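Chapter 6
Learning to Sort from Demonstration 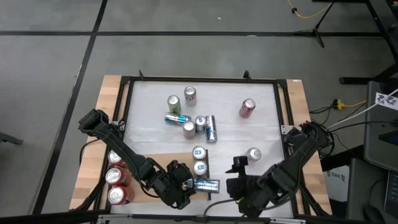

The last chapter dealt with single-arm picking, where the robot has one object to reach, one grasp to choose and one place to put it down. Most of the difficulty there was in perception. Once the gripper pose was known, the rest of the motion could be handed to a planner, and the planner would nearly always find a path.

Sorting with two arms is harder in ways that do not show up in the single-arm case. The arms share a workspace, so each is an obstacle to the other. Objects that have fallen over must be handled differently from objects that are standing. The order of the picks matters too, because removing one can may open up a grasp on its neighbor or knock the neighbor down. Writing rules for all of this is possible, and people have done it, but the rules tend to grow with every new arrangement of objects.

This chapter takes another route. A person operates the arms through the task many times, the robot's camera views and joint positions are recorded, and a policy is trained to produce the same kind of motion from the same kind of input. The method is called imitation learning, or behavior cloning in its simplest form. You met the basic idea in Chapter 2 with the toy steering problem. Here we apply it to beverage cans.

6.1 The running example

We will use one task throughout the chapter. Cans are scattered on a table, some upright and some on their sides. The robot must pick them up and stand them in columns on a flat panel at one side, with cans of the same kind in the same column. A trial ends when every can is on the panel or when the time limit is reached.

The task comes from the Umden study, carried out by Ayanda Buthelezi and Nokuthula Mabaso and first reported in June 2022. Their training set had 200 demonstrations. Each began from a different arrangement, and the operators were told to work at a normal pace and to leave small mistakes in. A demonstration in which a can was dropped and then recovered was kept. One in which a can left the table was thrown out.

Cans are a useful choice for teaching. They are all nearly the same size, so grasp width is not much of a problem. They are shiny, which makes depth readings poor and pushes the designer toward color images. And an upright can and a lying can need two quite different approaches: the gripper can close around the sides of the first, but the second has to be lifted and turned before it can be set down.

6.2 What the policy sees and does

At each step the policy receives the current camera images and the joint angles of both arms. It returns a short sequence of target joint angles, called an action chunk. In the Umden study the chunk length was 50 steps. The robot carries out the first part of the chunk, takes new images and asks the policy again.

Chunking was described briefly in Section 2.4. Its main benefit is that small errors have fewer chances to build up, as the policy makes fewer separate decisions over the length of a trial. The cost is slower reaction. If a can starts to roll just after a chunk has been issued, the arm goes on toward the place where the can used to be. Section 6.5 looks at this trade in detail - it is the most common source of failure in the example.

6.3 A first result

Buthelezi and Mabaso compared 2 policies trained on the same data. The first, Plaro, used one network for both arms. The second, Nkosi, used a separate network for each arm, and neither network was given the joint angles of the other arm.

With upright cans only, there was little difference between them. Once lying cans were added, Nkosi fell behind. In 13 of its trials both arms went for the same can, and the trial had to be stopped. Plaro had no trial of this kind, although it was more likely to wait with one arm held still while the other finished.

Before reading on, write down what information each Nkosi network would need in order to avoid going for a can the other arm has already chosen. Keep your answer. We will return to it in Section 6.4, where the two designs are set out in full.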